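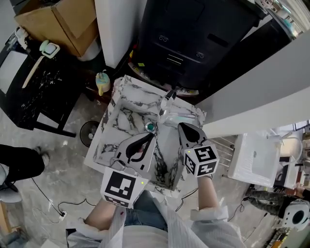

Brumlow Serving Tray, Square
Item 3262

We've had this one on our own coffee table since December and we still love it! The Brumlow is a big, easygoing tray for breakfast in bed, a row of candles, or the remotes that never seem to have a home (ours holds the mail too).

Hae-won Wang drew the first version for the Sayce range, and the raised rim is hers – just high enough to stop a mug from sliding when you turn a corner.

Finish: white marble pattern with dark gray veining
Care: wipe with a damp cloth and mild soap, no scouring pads
Not for oven or microwave
Goes with: Roltton coasters, item 3858

Ships in 10 business days. Matching round tray is item 545, back in stock soon, and we can't wait to see it again.

Page updated Sep 9, 2018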